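We use cookies to remember your settings and count visits. Accept all | Manage choices

A desk that has taken over my laundry

I bought the Prerik desk to write on, and I do write on it, most mornings. But the thing I keep telling friends about is how good it is for folding clothes! Two years of doing shirts on the end of the bed and I had no idea what my back was putting up with.

The top is 800 mm deep, so a grown-up's polo shirt lies out flat with the sleeves spread and still leaves me somewhere to put my tea. The wood is pale and warm, with a lovely fine straight grain, and so far nothing has snagged on it — not even the old knitted cardigan I was nervous about. I gave the edges a rub with a soft cloth and some wax from Harms when it arrived, mostly because I enjoy doing that sort of thing.

Polo shirts are my test for any folding surface. The collar wants to stand up, the placket pulls to one side and the sleeves do whatever they like. On here I can smooth the whole thing down from the collar, bring each side in, tuck the sleeve back and fold up from the hem without chasing it across the table. I did the whole basket on Tuesday evening and was finished before the radio play was.

Grumbles? A couple. The cable holes are handy for a lamp, but a sock will find its way down one sooner or later. And it is heavy. Getting it up the stairs in Werisville took two of us and a fair bit of language.

I paid 648 for mine at Takiment, delivery included, and I'd buy it again tomorrow.
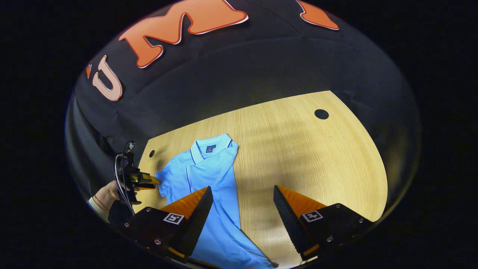
Maribeth Fajardo
Home and furniture reviewer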